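About Zunlow

Zunlow is a small company in Trutville. We write working rules for robots that share a room with people, mostly in kitchens, and we test the rules ourselves before we give them to anybody. Our customers are companies that build or buy robot arms, and also schools that teach with them.

Our test kitchen is at the back of the building. It has a marble-patterned counter, a toaster oven, a toaster, and dishes to be moved from one place to another.
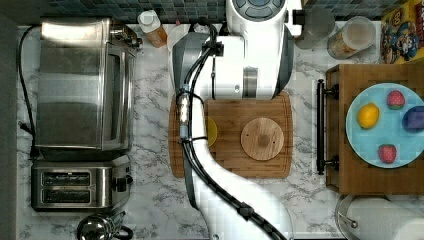
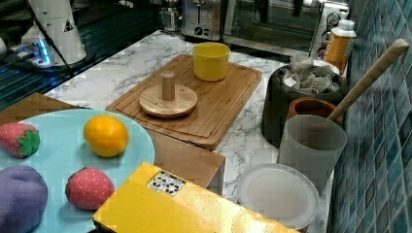
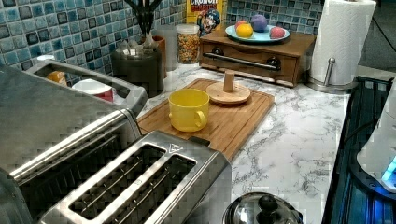 We opened in April with one rule book, which was borrowed from a factory. It was a good book for a factory. In a kitchen it left many questions without an answer. Who may reach over the counter when the arm has stopped but still has power? Must the toaster be unplugged during a test with plates? What is a "clear area" when the counter is a place where things are supposed to stand? We began to write down our own answers, and after some time other companies asked if they could read them.

What we do

The main product of our company is the Calado Rules. This is a set of 71 rules for arms that work on counters, tables and shelves at home height. Each rule is written in one or two sentences, in words that a new employee can understand on the first day. Behind each rule there is a longer note with the reason, the tests we made, and the cases where we are still not sure. The rules do not replace the law or the official safety standards of your country. Please read those first.

We also visit customers. A visit takes two days. On the first day we only watch and ask questions. On the second day we go through the rules together with the people who operate the robot, and we mark which ones fit their room and which ones need to be changed. The manager is welcome, but we ask that the operators speak first.

How we work

We keep the same rules for ourselves that we sell to others. A few of them are these:

Before the arm gets power, one person is named as the operator for that test. The name is written on the board by the door. If the operator leaves the room, the test is finished, also when it is only for a coffee.

The stop button is pressed once at the start of every session, to see that it stops the arm. A session without this check is not counted in our results.

Cables are checked by hand along their whole length, with the power off. We look at the clamps and ties, and we move each joint slowly to see that no cable is pulled tight at the end of the movement.

Heating appliances are cold and unplugged before a test starts, unless heat is the subject of the test. This rule had a weaker form in the past ("switched off") and we changed it after two of our own people understood it in different ways.

Nothing made of glass is lifted by the arm until the same movement has been done six times with a soft or plastic object.

Objects are put where they would stand in normal life. We do not clean the counter to make the work easier for the robot. If a test needs a clear space, the size of the space is written in the test sheet.

Food for eating is not kept in the test area. We have another kitchen upstairs for lunch.

Every unexpected contact is written down, also the light ones, and also when the object has no damage. In our log there are now 1548 test sessions. An entry about contact does not bring any trouble for the person who wrote it. We say this to all new colleagues, and we try to show it as well.

Who we are

The company was started by Gumaro Trujillo, who was a maintenance technician for 18 years and still does the cable checks when he is in the building. He reads each new rule aloud before it is published. If he must take a breath in the middle, the rule goes back to be made shorter.

The rest of the team are technicians, one technical writer, and one former cooking teacher. Several of us did not grow up with English. We think this helps the rules, as we remove the words we had to look up.

For schools

Schools can use the Calado Rules in class without payment. There is a shorter version for students, made together with the teachers in Fakstead, with larger print and a page for the classroom's own rules. Please do not remove the page about the stop button.

Changes and questions

The current version of the rules was published on October 29, 2020. When a rule changes, we keep the old text next to the new one, with the reason for the change.

If you find a rule that does not work in your kitchen, please write to us and describe what happened, where the operator was standing, and what was on the counter. The contact form goes to the whole team. We answer in English or Spanish.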